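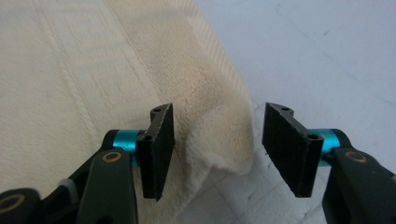
Linen cupboard news, and a plea for bath mats

Well, I've finally done the big sort-out I've been threatening since February! If you've ever opened the cupboard on our top landing at Guimarães and had a pile of pillowcases land on your head, I'm sorry, and it shouldn't happen again.

I started by pulling every last thing out (the landing was impassable, apologies to the guests in the back bedroom) and counting it. We own 57 bath towels and 34 hand towels, and only six bath mats, for a guest house with nine bathrooms. No wonder we keep running short on changeover mornings.

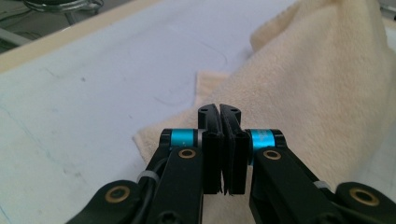
Anyway, bath towels now live on the middle shelf, folded in thirds with the fold facing out. Cauã Macedo showed me that way of doing it when he was helping over Easter and I've been a convert ever since. Hand towels go above, single sheets below, and doubles are in the blanket box until I can think of somewhere better.

I've also stopped using fabric softener on anything fluffy. It does make them smell lovely, but I think they dry you far better without it, and a good shake before they go on the line brings the pile up nicely.

If you have spare bath mats, plain ones please, leave them by the back door. Old towels too thin for guests are going to the dog rescue, so shout if you want any first. Next month, the duvets (help!).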